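Les robots savent-ils enfin ranger le garage ?

Je suis allée voir de près si une machine pouvait m'épargner la corvée des cartons, et j'en suis revenue avec plus de questions que prévu !
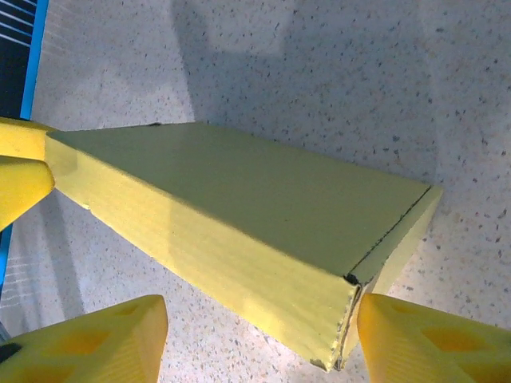 Chez Sovora, on m'a tout de suite prévenue que le carton était pire que la vaisselle : il plie, il s'use, et deux boîtes du même lot ne se tiennent jamais pareil. Moi qui pensais qu'on commençait par le plus facile...

Une longue boîte jaune posée sur le sol, deux doigts de pince de part et d'autre d'un bout, et c'est déjà tout un problème de géométrie. Vous et moi, on se baisse et on attrape (en râlant un peu, dans mon cas). La machine, elle, doit choisir où serrer, et avec quelle force, sur un bord légèrement effiloché.

Les chiffres, je les ai demandés, évidemment. L'équipe annonce 80 % de prises réussies après environ 3000 essais, à condition que les boîtes soient vides. Pleines, on tombe à 20 % - et là, franchement, mon dos reste compétitif.

À l'atelier de Covedon, où l'on prépare des colis toute la journée, j'ai trouvé des gens plutôt curieux, mais pas pressés. Ils ont testé le système Tveit pendant deux semaines en septembre. Pour déplacer des cartons d'une table à l'autre, ça passait. Pour les replier, ils ont fini à la main.

Et à la maison ? J'ai posé la question trois fois, j'ai eu trois sourires. En attendant, mes cartons de déménagement sont toujours dans le couloir, et je les contourne très bien.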